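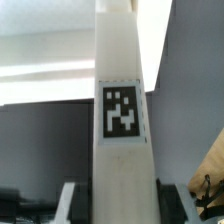

Marked posts and corner rails: Plurby room

Gallery and fitting notes, revised December 2022

The Plurby room holds the white post-and-rail assembly supplied by Plidano, with printed square markers fixed to the post faces. The pictures on this page cover the markers and the parts that carry them. The notes are for people who have to label, clean or re-fit the same assembly and would like to know what a fitted marker looks like at close range.

Tall post, front face
Square black-and-white marker on a matte off-white post. The pale border is kept all the way around the black field, and a row of short printed ticks runs down the right-hand edge. Greyish scuffs on the lower half of the post; a horizontal seam near the top, with a slightly narrower section above it.

The ticks sit in the border and should stay there. On the Bogdan sheets they are used to line up the blade, and earlier fitters trimmed them off to get a tidier edge. This took the pale margin down to almost nothing on one side. Cut outside the ticks. If the finished marker has a dashed line on one or two edges, leave it.

Marker labels in this set are 34 mm across the black field. The sheet prints 9 to a page at full scale. Check the printed size with a steel rule before cutting, as most print dialogues will shrink the page to fit unless told otherwise. A sheet that measures short goes in the recycling, however good it looks.

Scuffing on the posts is cosmetic. Wipe with a damp microfibre cloth and a drop of dish detergent, then go over it again with clean water. Do not use melamine sponges on the matte surface — they leave a polished patch that shows up under side light and cannot be matted down again. Marks that survive two passes with the cloth are to be left alone.

Where a post has a seam, the label belongs on one section only. A label laid across a seam will lift along the step, and the lifted strip throws a fine shadow through the pattern. The same applies to rounded ends: stay on the flat face and keep the whole border on it.

Daylight
Window glare was the main complaint in the August check. Gloss stock was in use at that time and two of the labels had to be replaced. The current stock is matte. It scratches more easily than gloss, and a scratched black field shows as a pale line, so burnish through a piece of backing paper and not with a bare fingernail. Blinds stay as found unless the day's sheet says otherwise. Anyone who changes them writes the change on the sheet, with the time.

Room lighting is from Lumance fittings set to 70 per cent. The setting is marked on the dimmer plate in pencil.

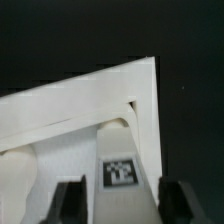 Ladi Okafor

Corner, close up, from below
Top rail and side rail meeting at a sharp outer corner, with a second ledge set back slightly beneath the top rail and a thin groove between the two. The ledge rounds off where it turns down. Under it, a block with a domed top and a small marker on the flat front face.

The groove collects dust and is the part most often missed in cleaning. A dry 2 cm brush, flat bristle, is the right tool. Work from the upper end of the rail toward the lower. Compressed air moves the dust into the inside of the corner and is to be avoided, as is any liquid, which runs along the ledge and dries there as a line.

The small dark gap at the inside of the corner is not to be filled. Caulking was tried on an earlier assembly and had to be cut out again when the rail came off. For the same reason, tape should not be carried around the turn of the ledge. It bridges the curve and pulls loose within the week.

Labels on domed blocks are the awkward ones. The flat face stops short of the dome, and there is a temptation to push the label up under the ledge where it seems better protected. Set it lower. The full border must be clear of the ledge and clear of its shadow with the room lights at their normal setting.

Fitting sequence, unchanged from the previous revision:

Degrease the face with isopropyl alcohol on a lint-free wipe and let it flash off.
Pencil a single level line for the bottom edge.
Set the bottom edge first, then roll the label upward.
Burnish from the centre out.
Rub out any pencil still showing.
Enter the marker code and the post letter in the register.

Orientation is by the code printed on the backing sheet. Do not judge it from the pattern, several of which look plausible upside down. A label put on the wrong way up cannot be peeled and turned; the adhesive picks up enough of the surface to spoil the second bond. Use a fresh one and note the wasted code.

Remove old labels at a low angle, pulling back along the face. If residue is left, soften it with citrus remover on a cloth and follow with the alcohol wipe. Keep the remover off printed labels nearby.

Spare sheets are kept flat in the grey drawer, interleaved, Bogdan stock on top. The register is in the same drawer. Corrections to these notes go in the back of the register, initialled.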